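Reviews > Workshop tools > Teaching and remote control

This site uses cookies to remember your settings. By continuing you accept our cookie notice.

Ollura hand controller for teaching a small robot arm: review after one season

Last updated: April

I bought the Ollura controller to teach our arm how to pick up small parts and put them in a tray. Before this we taught it the older way, holding the arm with both hands and pushing it through the movement. It works, but your own hands come into the camera view, and after 50 tries your shoulders remember every one of them. My colleague Manon MacDonald asked many times for something better, so I finally ordered the controller from Gistex.

The set is simple. You get a handle with a trigger, a base station, a cable which is too short, and a foot pedal. The handle follows your hand and the arm follows the handle. The trigger closes the gripper. The pedal starts and stops the recording. Our arm was not on the list of supported models, and I needed one long afternoon to make the two speak with each other. The manual is correct but it is written in a strange order. Read chapter 3 before chapter 1.

What I like most is the trigger. It is not only open or closed, it has the full way between, and the fingers move with it quite exactly. With our old Busomance joystick we had two buttons for the gripper and the robot learned to grab everything as if it wanted to break it. With the Ollura I can close slowly, feel that I am near, wait a little, and close the rest. This goes into the recording also, and the arm repeats it later with the same patience.

The pedal is good too. I was doubtful about it in the beginning. Now I would not like to go back to pressing a key with my elbow.

Less good is the rotation of the wrist. If you turn your hand more than is comfortable, you must release the handle, turn back and take it again. The software calls this "re-grip". During the re-grip the arm should stay still, but ours makes a small jump, perhaps the width of a pencil line. For big parts it has no importance. For small washers it has. Anika Crenshaw, who makes most of our recordings, has learned to do the re-grip high above the table, and then come down. I do it the same way now.

The delay is small in a wired setup. I tried wireless for one morning and stopped.

You should know also that the controller gives no feeling of force. When the fingers touch the table, your hand does not know it. You have to look at the wrist camera view, and on a plain surface this view does not help you much with the height. You see the fingers and you see gray, and the gray looks very similar near and far. I put a strip of patterned tape at the side of the work area when I teach low movements, and I take it away when the movement is learned.
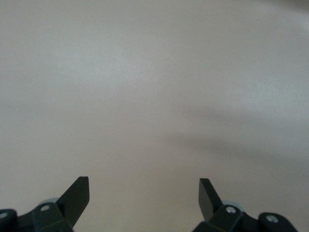 Wrist camera view: gripper open, plain gray surface.

The recording software keeps each try as a separate file and you can delete the bad ones with one click. Please use this. Our first set had up to 1000 tries, made by several people, and we kept everything because we thought more is better. The arm learned our hesitations very faithfully. For the second set Anika and I agreed on a same way to approach the part, and we removed each try with a stop in the middle. The second set was much smaller and the result was clearly better.

For the comfort: the handle is a bit thick for my hand. Manon has bigger hands and finds it perfect. After one hour I want a break in any case. The surface of the grip became shiny already, but it does not slip.

Support was friendly. I wrote them about the jump in the wrist and received an answer before lunch, with a setting to try. It made the jump smaller, it did not remove it. A longer cable costs 49 extra, and I think it should be in the box.

Would I buy it again? For picking, placing and sorting, yes. For pushing a part into a tight hole I would still hold the arm by hand, where you can feel what happens. We keep both ways in our workshop, and the old joystick is in a drawer.

Good: trigger, pedal, easy deleting of bad tries
Not so good: jump in re-grip, short cable, order of the manual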